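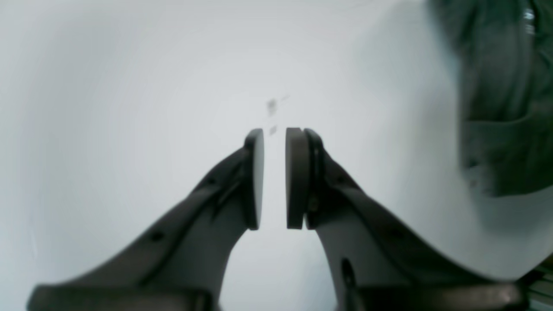 What is in this dataset?
Test records for 349 cable glands, bought over the counter or by mail order, tightened onto cable and then pulled until something gave.

Biltora Cable Gland Pull Records, README

A cable gland is the threaded collar that holds a cable where it enters an enclosure. It has one job, and catalogs describe that job in terms usually kept for cathedrals. We wanted numbers to set next to the adjectives, so we bought glands and pulled on them.

Contents

glands.csv – one row per gland: supplier, material, thread, stated clamping range, price paid
pulls.csv – one row per pull: gland ID, cable diameter, tightening torque, load at first slip, load at release, failure code
codes.txt – what the failure codes mean
notes.txt – remarks from the bench, spelling left as found

There are 800 rows in pulls.csv. Most glands were pulled more than once, on a fresh length of cable each time. Glands that cracked were pulled once, for reasons you can work out.

Suppliers

The glands came from Ustberg, Kornetti and Lại. All three sell brass and nylon. Kornetti also sells a stainless range, priced as if each one came with a small plot of land. Nothing was donated and no supplier saw the results early. One of them has seen the results since and would like the word "slip" replaced with "relax." The column is still called slip_n.

Method in short

Clamp the gland body in the fixture. Tighten the dome nut to the supplier's torque, or to our default if the leaflet gives none (leaflet_torque = 0 in that case). Wait ten minutes. Pull along the cable axis at constant speed. First slip is the load at which the cable has moved two millimeters relative to the nut. Loads are in newtons, torque in newton meters, diameters in millimeters. Prices are in euros and include shipping only where we forgot to separate it, marked ship_incl = 1.

Known problems

The load cell was recalibrated partway through. Rows from before that have cal = A, rows after have cal = B. Do not mix them without reading notes.txt first. It is a short file and only slightly bitter.

In 37 rows the cable jacket tore before the gland let go. These carry code J and tell you more about the cable than the gland. Drop them for gland comparisons, or keep them and write a paper on jackets.

Thread sizes in the Lại rows were typed from the packets. Where the packet and the gland disagreed, thread_packet has one answer and thread_measured has the other. Trust the calipers.

Nothing was tested at temperature, under vibration or in salt spray. If your enclosure lives on a boat, this file can't help you much.

What not to use it for

Please don't use it to certify anything. A pull test on a bench in a dry room is no substitute for the standard your inspector has in mind, and it says nothing at all on sealing. We have 200 sealing results in a separate folder, and they will stay there until we agree on what we meant by "damp."

Changes

1.2 – corrected swapped material labels on the Ustberg nylon rows; added ship_incl
1.1 – added codes.txt after several people asked what Q was (Q is "nut came off in hand")
1.0 – first release

Maintainer

Birsen Tuncer. Corrections are welcome, preferably with a row number. Last edited 19 Jul 2025.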